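# Review: *Barnstead*, the Complete Series (Varkeo Home Edition)

The media desk of the Stesholm Public Library reviews television sets on disc before recommending them to branch collections. This review covers the home edition of *Barnstead*, a small-town mystery drama issued by Varkeo as a single boxed set of 7 seasons.

## The program

*Barnstead* follows a county records clerk who begins to notice that property files are being altered, and who is drawn by degrees into the private business of most of the families in town. The early episodes are modest. Each presents one small puzzle, usually solved by patient reading of old paperwork, while a longer story about a missing surveyor moves forward in the background.

The second and third seasons are the strongest. The writing trusts viewers to remember minor characters, and several of these return with real weight. Season five is weaker. A change in setting removes the clerk from the records office for most of its length, and the replacement story about a shipping firm is never fully joined to the rest. The final season recovers well and closes the surveyor plot in a manner consistent with the evidence given earlier.

The program is suitable for older teenagers and adults. Violence is infrequent and mostly off screen. Parents should note that two episodes in season four deal directly with a suicide.

## The set

Picture quality is good from the third season onward. The first two were shot on a tighter budget, and night exteriors show visible noise that the new transfer has not removed. Sound is clear throughout. Subtitles are provided in English and Spanish and were accurate in the episodes checked.

The extras are uneven. The commentary tracks on the opening and closing episodes are detailed and worth hearing. The deleted scenes are presented without any introduction, and it is difficult to place them in the story. The printed episode guide contains an error in the season six running order, which Varkeo has corrected on its website.

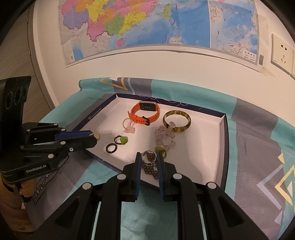 Packaging is the main concern for lending use. The discs are held in stiff card sleeves that grip tightly at the edge, and repeated removal will lead to scratches. Branches that purchase the set should transfer the discs to standard cases before circulation. The outer box may be kept at the desk for reference.

## Comparison and recommendation

Libraries that already own the earlier Woldemariam edition will find the same episodes there, with fewer extras and no Spanish subtitles. Replacement is advised only where the older discs are worn or where there is regular demand for Spanish-language access.

For all other branches the set is recommended, with the reservations noted on packaging and on season five. Requests for additional copies should be sent to the media desk by the end of December.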